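Chapter 7
Good Practice for Grippers That Share Our Dishes

In this chapter you will:
Learn why written rules for gripping grew out of everyday mistakes
Tell a requirement apart from a recommendation
Read and use a short handling standard
Write a pass rule that two people would apply the same way

Pick up a mixing bowl and carry it across the kitchen. You probably used one hand, with a thumb inside the rim and your fingers curled underneath, and you gave it no thought at all. Now try writing down what you did so clearly that someone else could check whether it was done right. How far in did your thumb go? How much did the bowl tilt? When did you let go? It's a wonderful little exercise, and people who try it for the first time are usually surprised at how long the list gets!

That list is where a standard begins. In Chapter 6 we looked at the forces that hold an object between two fingers. Now we turn to the people side of the same problem: what we agree to call a good grip, who checks it, and what goes in the record.

7.1 From habit to rule

Every workshop has habits. At the Morkitton training kitchen, where many of the exercises in this book were first tried, one group always took bowls by the rim and another always took them by the outside wall. Both ways worked most of the time. The trouble came when the two groups compared results, for a "drop" in one logbook was a "slip" in the other, and a month of notes from March had to be sorted again by hand.

The fix was a shared sheet, now called the Dostarier handling sheet, that ran to just 4 pages. It used two words with great care. "Shall" marks a requirement: if you skip it, the trial doesn't count. "Should" marks a recommendation: you may do something else, but you write down what you did and why. You'll meet these two words in nearly every standard you ever read, so get friendly with them early.
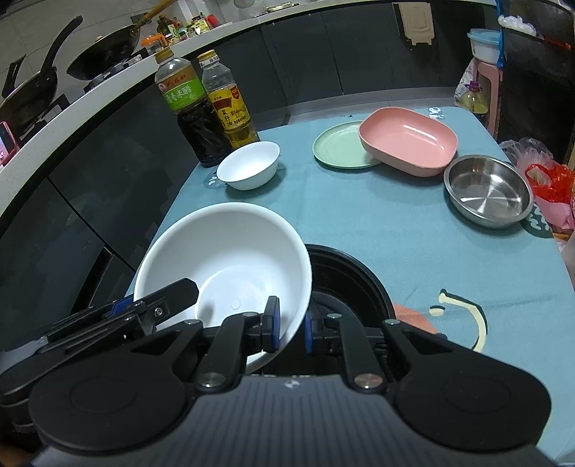
Figure 7.1 A rim grip on a large white bowl, with one blue finger pad on each side. Note the tilt of the bowl and the other dishes close by.

Look at Figure 7.1 with the sheet in mind. The rim grip is a fine choice for a wide, open shape, and it brings three questions with it. Where may the pads touch? A rule for dishes that hold food might say that pads shall be cleaned before every session and should touch as little of the inside surface as possible. How far may the bowl tip? An empty bowl can lean quite a bit, while a full one can't, so a good rule gives separate limits for each. And how near may other objects be? A round black pot sits right under and beside the bowl, and a rule about clearance has to say whether a light touch against a neighbor counts as a fault.

Notice that none of these questions mention a brand or a model. Good rules describe the result and leave the hardware open. The Flunix checklist, which we'll use in Section 7.3, was written for a two-finger tool and later used with a three-finger one, with only 9 lines changed. That's a sign of careful writing.

7.2 Words you will need

Clearance: the smallest distance between the gripped object and anything else during a move.
Contact zone: the part of an object that the pads are allowed to touch.
Release height: the distance between the bottom of the object and the surface at the moment the fingers open.
Trial: one complete attempt, from first approach to release, whether or not it goes well.

The last one matters more than it looks. In the Nghiêm exercise set, students log about 1,000 trials over a term, and failed attempts shall be kept with the rest. A record with the failures taken out can't tell you how often a grip fails - and that's the very thing you'll want to know.

Try it yourself
Choose a bowl, a plate and a bottle from your own kitchen. For each one, write one "shall" rule and one "should" rule for picking it up. Trade with a partner and follow each other's rules exactly as written, over a folded towel. Mark any word that you and your partner read in different ways, then rewrite that rule and trade again.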